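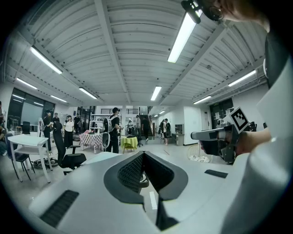
Residential Care Supplement: Frequently Asked Questions for Providers

These answers apply to licensed residential care operators in the Rocha and Titness service districts. They cover the operating supplement only. Capital grants and home support contracts are administered under separate agreements.

What is the supplement?

The supplement is a per-bed payment made to licensed operators to offset eligible increases in staffing, food and infection control costs. It is paid in addition to the base daily rate and does not alter the resident contribution.

Who is eligible?

An operator must hold a current licence for each site claimed, have at least nine licensed beds at that site, and have filed its most recent annual return. Municipal, not-for-profit and private operators are assessed on the same criteria. Sites operating under a provisional licence may apply, but payment is held until the full licence is issued.

Our organization runs homes in both districts. Do we file one application?

No. File one application per site. The head office may submit them together, but each must carry its own licence number and cost schedule. Costs shared between sites, such as payroll administration, are apportioned by licensed beds.

Why is the Titness rate different from the Rocha rate?

The rates were set from separate cost surveys. The Titness survey included travel allowances for agency staff; the Rocha survey did not. Several operators have objected to the difference, and the district councils have asked for a single method. Rodrigo Leitão, councillor for Rocha East, tabled a motion to that effect in May. The motion has been referred for costing. Until a decision is published, the existing rates stand.

What is the maximum payment?

The ceiling is $1805 per licensed bed for the funding period. Claims above the ceiling are reduced automatically and do not need to be resubmitted.

Which costs can be claimed?

Eligible costs are:
- overtime and relief wages for direct care staff
- agency fees, net of any recoverable tax
- personal protective supplies and cleaning materials
- the increase in raw food costs over the previous period
- mandatory training delivered during paid hours

Management bonuses, debt servicing, vehicle purchases and legal fees are not eligible. Leased equipment is eligible only where the lease began within the funding period.

Are vacant beds counted?

Vacant beds are counted if average occupancy at the site was 87 per cent or higher over the funding period. Below that threshold, payment is calculated on occupied beds. Beds closed by order of the medical officer of health are treated as occupied for the length of the order.

Can we claim for costs already reimbursed by another program?

No. A cost may be claimed once. Where another program has paid part of an invoice, enter the unreimbursed balance in column F of the cost schedule and attach the remittance advice.

What records have to be kept?

Keep invoices, timesheets, rosters and bank statements for each amount claimed. Electronic copies are acceptable if legible and dated. Records must be available to auditors on request at the licensed site or at the operator's registered office.

How long does assessment take?

Complete applications are assessed within 18 working days. The count restarts if the assessor asks for a corrected cost schedule. It does not restart for a change of banking details.

How is payment made?

Payment is by direct deposit to the account named on the licence file. Cheques are no longer issued. If the account holder's name differs from the licensee's, a signed authorization is required before release.

What happens if a home is sold during the funding period?

The supplement follows the licence. The outgoing operator is paid to the date of transfer and the incoming operator from the day after. Both must sign the transfer statement.

Can a decision be reviewed?

Yes. Send a written request to the reviewing officer, Celeste Bragança, stating the line items in dispute. New evidence may be attached. The reviewing officer may confirm, vary or set aside the original decision. A request for review does not delay payment of undisputed amounts.

Whom do we contact about the online form?

Technical problems with the Ernamero portal go to Detlef Fuchs in provider systems. Quote the reference shown on the confirmation page. Questions on eligibility should be sent to the assessment unit.

Contact the assessment unit | Privacy | © Joltley District Care Funding Office | Back to top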